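Unit 7: Push-button control stations
Maneslow evening course in control wiring
Notes by Siham Erraji

These notes cover the enclosed station with its controls in one row. Bring the sheet from Unit 6, as the circuit numbering carries over.

7.1 Enclosure

The two-part enclosure has a base, which takes the fixings and the cable entry, and a lid, which carries the controls. On the bench unit the lid is light grey plastic and the base is darker. Wire the lid flat on the bench, then close it. Leave enough slack for the lid to be turned over beside the base — short tails pull out of the terminals at the first inspection.

7.2 Order of controls

The indicator goes at one end of the row so that a hand reaching for a button does not cover it. The bench unit has five controls in the row, with the red indicator at the far left. Yellow and green buttons are among the others.
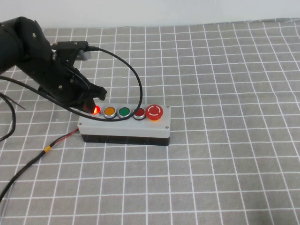 Houda Fahmy asked whether colour alone is enough to mark a function, given that two of her fitters at Gritasthorpe cannot tell red from green. It is not enough. Every button in your coursework must carry a written label as well, and the label goes above the button.

7.3 Cable runs

Keep leads off the face of the lid when the station goes into service. Bench leads may lie loose during testing, but record where each one ends before moving it. Red and black conductors are used for the supply in this unit. Check polarity with the meter at both ends; insulation colour is a guide only.

Strip 7 mm of insulation for the screw terminals. No bare copper should show outside the clamp.

The grid on the bench mat may be used for setting out a run. It is not a substitute for the rule. 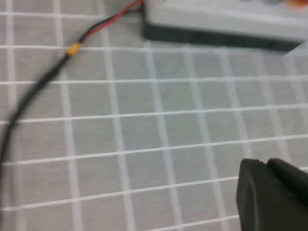 Should the supply be connected before the lid is closed?
Leave it isolated until the lid is screwed down and the continuity readings are written on the sheet.

7.4 Coursework

Draw the circuit for a start and stop pair with one indicator. Mark every terminal number. Hand the drawing to Ismail El Sherbiny before the July test; it carries 50 marks.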